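Perguntas frequentes: toalhas e panos de mesa Prata

Os panos são vendidos por metro?
Não. Trabalhamos com peças prontas, já com bainha. Para medidas fora da tabela, peça orçamento à loja de Irnmont.

O pano chega com marcas de dobra?
Sim, vai dobrado na embalagem. Nas cores escuras os vincos notam-se mais. Passe a ferro pelo avesso, em temperatura média.

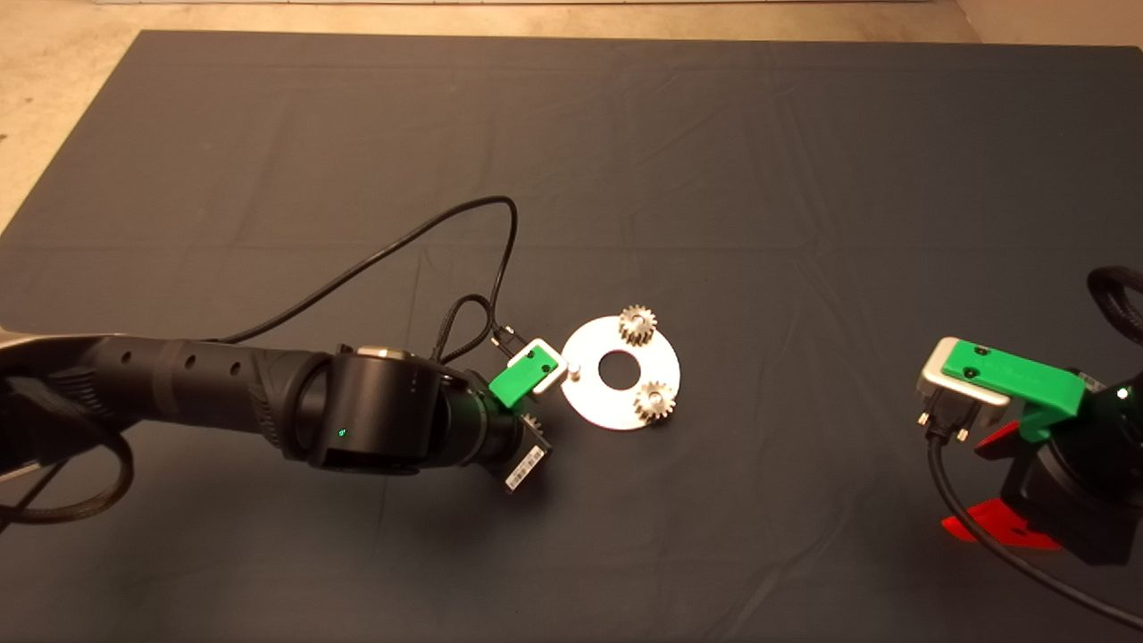
Como devo lavar?
À máquina, a 38 graus no máximo, com cores semelhantes. Não use lixívia.

Encolhe?
Pode encolher um pouco na primeira lavagem. O tecido é 100% algodão.

Que tamanho escolho?
Meça o tampo e some 15 cm de cada lado para a queda. Se quiser cobrir só o tampo, peça a medida exata. 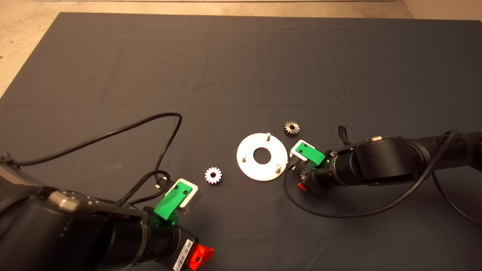 Posso trocar?
Sim, até 15 dias após a entrega, sem uso e com etiqueta. As peças por medida não têm troca.

Onde levanto a encomenda?
Em Irnmont ou Domcombe. Indique a referência do pedido.

Atualizado em 10 mar 2018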